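4. Caring for the Felt Table Cover

The Lelard cover is a heavy felt-like cloth that fits over the whole table top. Dust, crumbs and lint settle into the surface, so brush it before each use and after any meal or craft work.

You will need: a hand brush with soft bristles, a small bowl, paper tissues, a lint roller.

4.1 Daily brushing

1. Move bottles, bowls and other loose items to the back of the table. Close all caps tightly.
2. Pick up used tissues and larger scraps by hand. Do not sweep them.
3. Lay the brush almost flat on the cloth, with the bristles pointing away from you.
4. Sweep in one direction, from the center to the nearest edge. Use short strokes and light pressure.
5. Collect the dust in a pan held below the edge.

Caution: Do not scrub back and forth. This raises the fibers and leaves pale patches.

4.2 Spills

1. Blot the spill at once with a dry tissue. Do not rub.
2. Dab with cool water and blot again.
3. Let the cloth air dry before putting anything back on it.

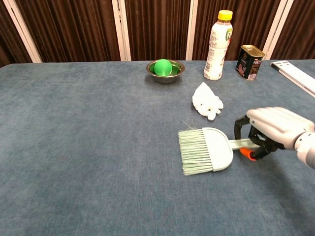
Note: Small items that roll, such as balls and beads, should be kept in a bowl while you work. Metal bowls may be left on the cloth if the base is dry.

4.3 Washing

Remove the cover and wash by hand in water no warmer than 40 °C. Dry flat for 16 hours. Do not iron.

Caution: Do not use bleach or Broda stain spray on the cover. For marks that remain after washing, see section 6.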